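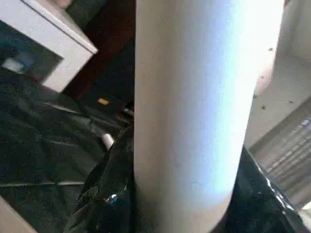
Aktuelles > Rundbrief Clorska > Aus der Werkstatt

Zelle Javavon: Wartung am weißen Tisch

10/07/2021

Die Zelle Javavon hat seit Januar nur eine Aufgabe, und die ist überschaubar: zwei Arme, ein kleiner weißer Tisch, kopfüber, Beine dran, Beine ab. Wer einmal versucht hat, so etwas am Sonntagabend selbst aufzubauen, wird nachsichtig mit Maschinen. Bis letzte Woche standen 1.120 Griffe auf dem Zähler, und das linke Greiferpaar begann, die Tischbeine mit einer gewissen Gleichgültigkeit zu behandeln. Sie rutschten beim Anheben ein Stück durch, mal mehr, mal weniger, am liebsten immer dann, wenn Besuch im Raum stand. Also kam die Zelle aus dem Betrieb und auf den Wartungsplan, den wir bei der Gelegenheit gleich neu geschrieben haben. Der alte bestand aus einem Zettel mit dem Wort »Finger?«.

Die Fingerpolster

Schuld war wie meistens der Schmutz. Die weichen dunklen Polster an den Fingern ziehen alles an, was in Antal durch die Halle fliegt, und das ist vor allem Fussel. Ein paar Fasern an der Spitze stören niemanden. Ein geschlossener Belag macht aus dem Griff eine freundliche Berührung. Die Polster von Votard lassen sich mit einem leicht feuchten, fusselfreien Tuch abwischen (das Wort fusselfrei bitte ernst nehmen, der Pullover zählt nicht). Kein Alkohol, kein Bremsenreiniger, auch dann nicht, wenn er gerade so schön griffbereit steht. Danach trocknen lassen und die Finger zehn Minuten nicht anfassen, was erfahrungsgemäß der schwierigste Teil der Wartung ist.

Geprüft wird am glatten Tischbein. Finger etwa auf halber Höhe ansetzen, beide Seiten gleich hoch, langsam schließen, bis die Polster anliegen. Wer schnell schließt, prüft nur, wie weit ein Tischbein fliegt. 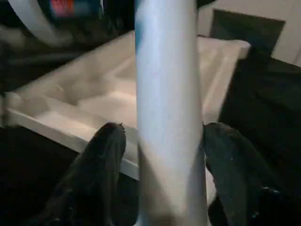 Wie oft müssen die Polster gereinigt werden?

Alle 300 Griffe, bei staubiger Unterlage auch früher. Getauscht werden sie, wenn das Bein nach der Reinigung beim Anheben immer noch rutscht. Tauscht bitte beide Polster eines Greifers zusammen, ein neues und ein altes ziehen das Bein schief.

Kabel und Nullpunkt

Das schwarze Kabel, das außen am Arm zum Greifer läuft, braucht eine Schlaufe mit Luft. Es ist in der Vergangenheit mehrfach ordentlich verlegt worden, also stramm, also bis zur nächsten Drehung des Handgelenks. Bitte den Hang zur Ordnung an dieser Stelle unterdrücken. Die Schlaufe darf unschön aussehen, sie darf nur nicht über die Tischkante schleifen. Zur Kontrolle den Arm von Hand in die äußerste Stellung führen und dabei aufs Kabel schauen, dann auf den Stecker.

Den Nullpunkt der Greifer setzen wir künftig nach jedem Polstertausch neu. Finger ganz öffnen, Werkzeug wegräumen, Referenzfahrt starten, Werte notieren. Im Ordner der Zelle liegen dafür seit dieser Woche 6 Vordrucke, und ja, wir wissen, dass die Steuerung selbst mitschreibt. Die Steuerung ist aber auch schon einmal an einem Freitag neu aufgesetzt worden.

Zum Schluss der Probelauf im Ganzen. Der Tisch liegt mit der Platte nach unten auf der schwarzen Unterlage, der linke Arm hält den Rand fest, der rechte geht unten ans Bein. Hält links nicht, dreht sich der Tisch mit und der rechte Arm schraubt mit großem Fleiß an gar nichts. Ein Durchlauf dauert bis zu 28 Minuten, Kaffee also vorher holen.

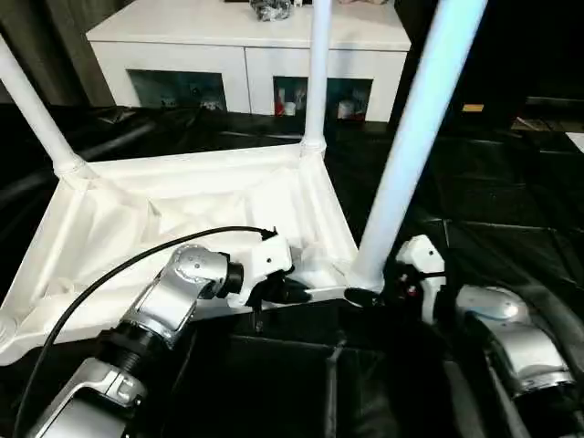

Was noch offen ist

Die Unterlage wirft Falten. Das ist für den Tisch kein Problem, für die Endlage des rechten Arms manchmal schon. Eine straffere ist bestellt, der Liefertermin wurde uns mit »demnächst« angegeben. Bis dahin bitte vor jedem Lauf glattziehen, und zwar bei stehender Anlage.

Außerdem fehlt der kleine Drehmomentschlüssel für die Polsterschrauben. Er wurde zuletzt neben der Zelle gesehen. Wer ihn hat, legt ihn bitte ohne weitere Erklärung in die obere Schublade am Werkstatteingang zurück.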